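Science for Juniors > Maps and Places > Finding Your Way

How do grids help us find things?

By Adhiambo Okoth, April 2019
3 min read

Imagine telling a friend where you dropped a coin on a big playing field. "Near the middle" is not much help. Your friend might have to search for a long time. A grid makes the job easier.

A grid is a set of lines that cross each other. Some lines go up and down and the others go from side to side. The spaces between them are called squares, although on some grids they are longer than they are wide.

You do not need many lines to begin. One line down and one line across will split a space into 4 parts. If you know which part the coin is in, you can forget about the other three.
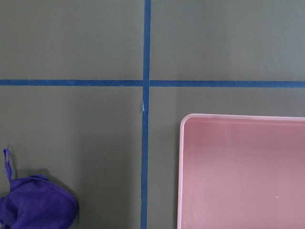 Adding more lines makes smaller squares, and smaller squares give a more exact answer. A town map might have 10 squares across and 10 squares down. Each column has a letter and each row has a number. If the swimming pool is in C7, put one finger on C and another on 7, then slide them along until they meet.

Walkers use maps that have numbers on both sides. They read the number along the bottom first and the number up the side second. Some people remember this as "along the corridor, then up the stairs".

People who dig up old buildings use grids too. They stretch string over the ground between pegs and write down the square where each find was made. Later they can work out which things were lying close together.

Try it yourself: draw a treasure map on squared paper, label the rows and columns, and ask someone to find the treasure using one letter and one number.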